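Getting on top of the household paperwork

Tuesday, July 28, 2020

I had a few messages after the airing cupboard post asking what I do about paper, and I laughed out loud, because for years what I did about paper was put it in the drawer under the microwave until the drawer stopped shutting. Then I started a second drawer. When we moved to Wandivside I packed both of them into a box without looking, and that box sat in the hall for months with a plant on top!

So these are the things that have worked for me since, in no special order.

Do it in one go, and do it somewhere flat. I tried the "ten minutes every evening" method and all I managed was to move the same gas bill from one end of the sofa to the other. Now I pick a wet Sunday, put the radio on, and get the lot out at once. A big pot of tea helps (keep it on the windowsill, well away from the papers – I lost a whole MOT certificate to a mug of Assam).

Take out staples and paper clips first. Old clips go rusty and leave brown marks, and they make everything twice as fat in the folder. I drop them in a jam jar as I go.

Don't read anything properly on the first pass. This is the hard one. Look at the heading and put it on a pile: keep, shred, or ask someone. If you start reading your old letters you'll still be there at bedtime, and I speak as someone who lost an entire afternoon to a 460-page boiler and heating manual.

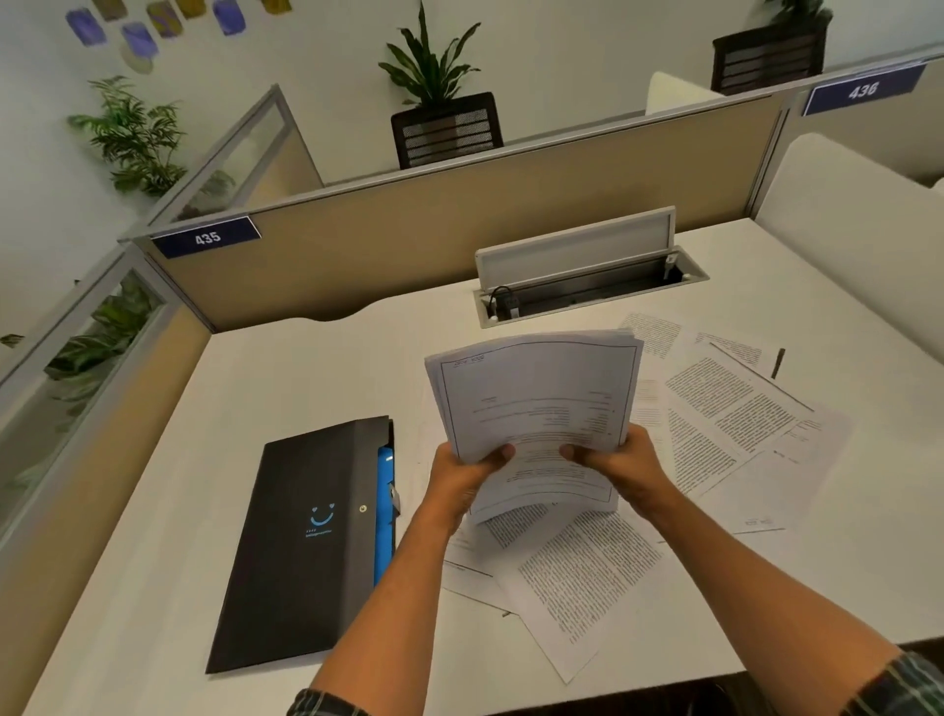
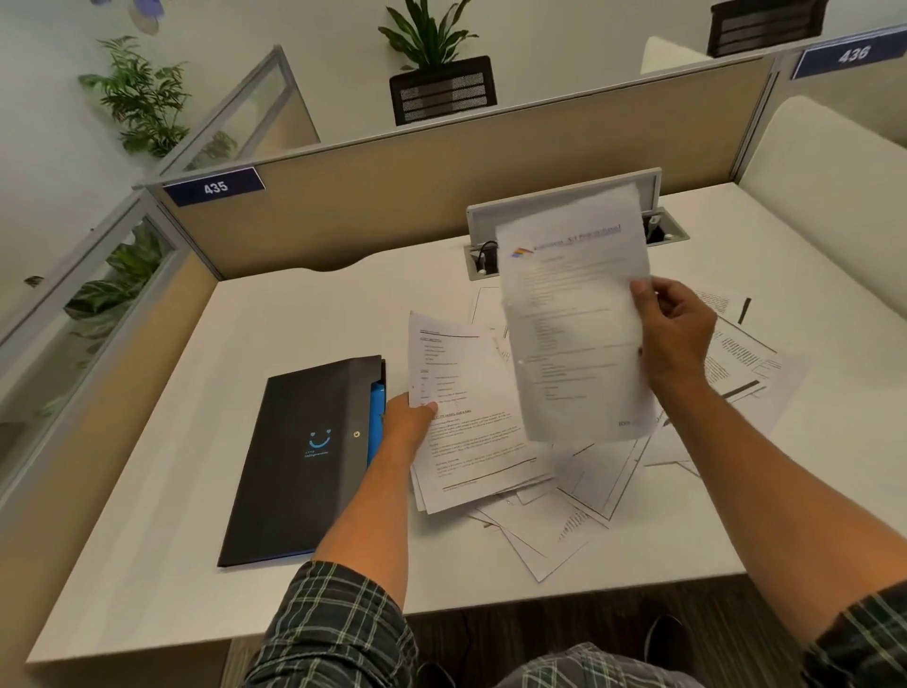
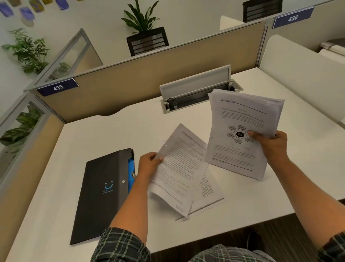
Once the piles are made, tackle the shredding before you do any filing. It's the fun bit and it makes you feel you've got somewhere. Anything with an account number goes through the shredder, and the shreddings go in the compost in thin layers with the grass cuttings. Leave out shiny paper and those envelopes with plastic windows.

For the keep pile I use plain card folders, five of them: house, car, money, health, and one marked "boring but important". I did buy a fancy concertina file once with little coloured tabs, and I could never remember whether the insurance was under I or H or C for car. Write on the folders in pencil, as you will change your mind.

My neighbour Mandla Mtshali keeps his in an old bread bin, newest at the front, and he can find a receipt faster than I can find my glasses. So if you've got a system that looks daft but works, leave it alone.

Store the folders standing up, off the floor, and not in the loft or the shed. Damp gets into paper very quickly and the smell never really leaves. If yours already smell a bit musty, shut them in a box overnight with a saucer of bicarbonate of soda, making sure the saucer can't tip.

Next time I'll be doing the kitchen bin cupboard, and I'd love to hear what you all use for the smell in there – lemon peel did nothing for mine.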